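**Divow DF-36 fitted sheet and flat sheet set - technical data**

Supplier: Trenevstead Linen, Griranwood warehouse
Revision: July

## Application

The DF-36 is a plain-dyed sheet set for rental accommodation, staff quarters and domestic use. It is laundered either on site or through a commercial contractor. The set consists of one fitted sheet, one flat sheet and two standard pillowcases. Pillowcases are packed separately and can be left off the order.

## Fabric

Plain weave cotton, reactive dyed, preshrunk before cutting. No crease-resist resin is applied, so the cloth will hold fold lines from the packet until the first wash. Colour is matched within a dye lot but not between lots. Where several beds in one room are to match, order the full quantity at once and quote the lot number on any top-up.

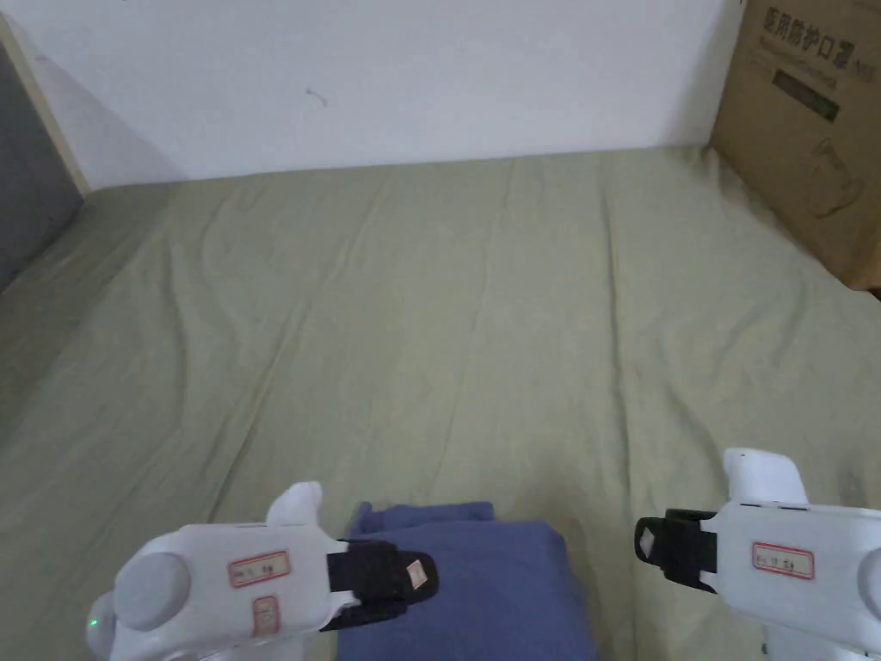 *Olive-green sheet on a bed, not pressed.*

## Dimensions and fit

| Item | Value |
|---|---|
| Fitted sheet, maximum mattress depth | 36 cm |
| Elastic | Full perimeter, 8 mm |
| Flat sheet, top hem | 10 cm |
| Flat sheet, side hems | 1 cm, double turned |
| Carton weight limit | 15 kg |

Measure mattress depth with any topper in place. A mattress under 25 cm will leave surplus fabric at the corners; use the shallow version (DF-25) instead. Queen, king single and double are stocked. Long single is made to order at Lawal and is not returnable.

## Laundering

- Wash before first use, separately from whites.
- Warm wash, up to 60 degrees. Chlorine bleach will strip the dye.
- Tumble dry on medium and remove while slightly damp if the sheets are to be ironed.
- Line drying is suitable. Dry in shade - direct summer sun will fade the darker greens first.
- Do not use fabric softener on the fitted sheet. It shortens the life of the elastic. 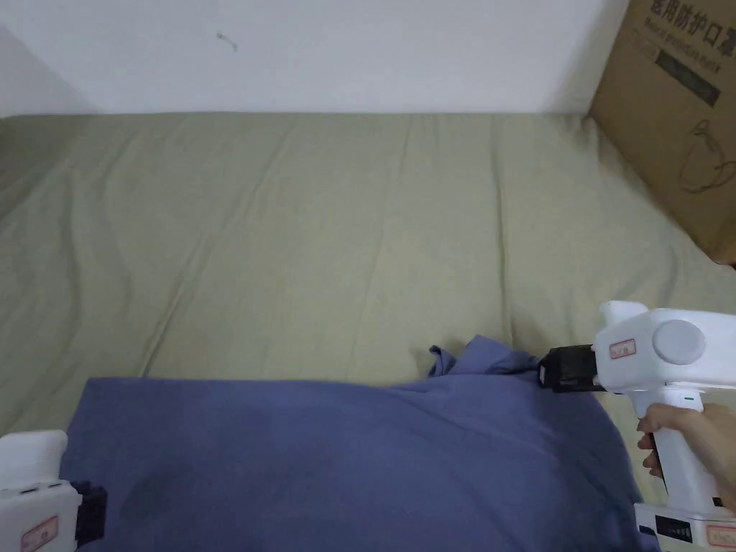
*Bed with a sage-green sheet, creases visible.*

## Colours

White, stone, olive, slate. Sage has been merged with olive under one stock code, 725. Old sage orders can be filled from remaining lots on request.

## Ordering

Set code 613, followed by size and colour code. Bulk pricing applies by the carton, mixed sizes permitted, mixed colours not. Freight is charged at cost outside the metro area.

Lot enquiries and fabric swatches: Tamunoemi Ekpo, Trenevstead Linen, extension 3000.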